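Visits
September
By Saron Wako

A Morning at the Bhatt Open Day in Gralham

I went to the open day together with Aarti Vashisht and Madhu Pal from our club. The bus from Ulham leaves us at the wrong side of the canal, so we walked 15 minutes and came in a little after ten. At the gate everybody received a paper badge and a small bag with a pencil.

The first hall is for storage goods. Bhatt makes boxes, trays and small cabinets for the desk, and our guide Abhishek Kashyap told us that the catalog has 200 articles now. He spoke fast but he was very patient with questions. Madhu asked him why drawers of cheap cabinets always become stiff, and he answered that dust in the runners is guilty more often than the plastic. I have since cleaned mine at home with a dry brush and I must say he was right.

After the hall we went to the rooms where small household things are tried on tables. I liked this part most. 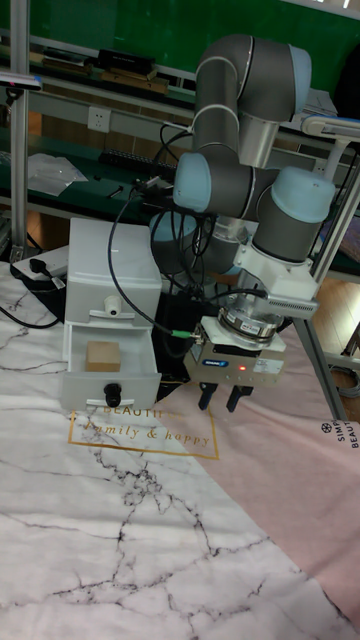 Ulham Home Crafts Club - Visits and Outings

The little white cabinet with two drawers was my favorite. One knob is white and the other is black, and each drawer has a slot for a label, so you can write "buttons" or "stamps" and find them again. A small cardboard cube was lying in the open drawer. Aarti was more interested in the cloth with the marble pattern and the gold words "family & happy". She wants one similar for her kitchen, but without text.

At noon we had soup in the canteen, which is run by Fuditz. The lentil one was good, the bread was a bit dry. Then there was a shop with second choice goods - I bought a tray, Madhu bought much more than she could carry on the bus.

Visitors who want to go next time should reserve early. There were 39 people in our group and the corridors are narrow. Urmila Mishra keeps the list for our club.

Related
Button tins and what we keep in them
Notes from the Gralham paper fair
Outings: how to put your name on the list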